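Three weeks with a region-free DVD player and one very patient postal service
2022-07-25
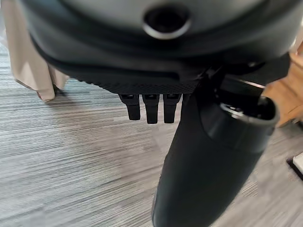

Gray shell, silver ring.

So my streaming bill went up again in May and I finally did the thing I'd been threatening to do for years. I canceled two of my subscriptions and started buying old movies on disc. Shona Rutherford (hi Shona!) has been telling me to do it forever, mostly because half the shows she grew up with never made it onto any service where I live, and the ones that did kept vanishing halfway through a season.

The problem is regions. If you've only ever bought discs at your local store you may never have run into this, but a DVD sold in one part of the world often won't play on a machine sold in another. I knew that in theory. I still ordered a six-part mystery series called Lirkdale from a seller overseas, put it in my old player and got a gray screen telling me off.

Ikhsan Khoo told me to look for a multi-region player and to check that it could handle the other video format too – apparently some cheap ones play the disc but the picture rolls or comes out in black and white. I went with a used one that cost me 80 dollars with shipping. It's ugly and the remote is missing its battery cover, but Lirkdale started right up and I watched 3 episodes in a row with a bowl of cereal. So good!! The detective spends most of the second one looking for a lost dog and I could not have been happier.

Next on the pile was Cosgrove, a sort of courtroom comedy that Darcy Ashby lent me. No subtitles at all, which was a bummer, and everyone mumbles. I gave up after the pilot, but I might try again with headphones.

What I like most is that I've stopped scrolling. I used to spend ages flipping through rows of thumbnails and then go to bed annoyed. Now there's a shelf, and I pick something off the shelf. I do miss having new stuff the week it comes out, and I'll probably sign up again for a month when the next season of Grorcombe lands (Rizwan Dissanayake has made me promise not to watch it without him).

A couple of people asked about Blu-rays. They have their own set of regions, A, B and C, and my player doesn't do them at all, so check the back of the case before you order. I keep a list on my phone now of what I own, after buying Lirkdale season two twice. The spare copy is still in its wrapper if anybody wants it – leave a comment and I'll mail it to you.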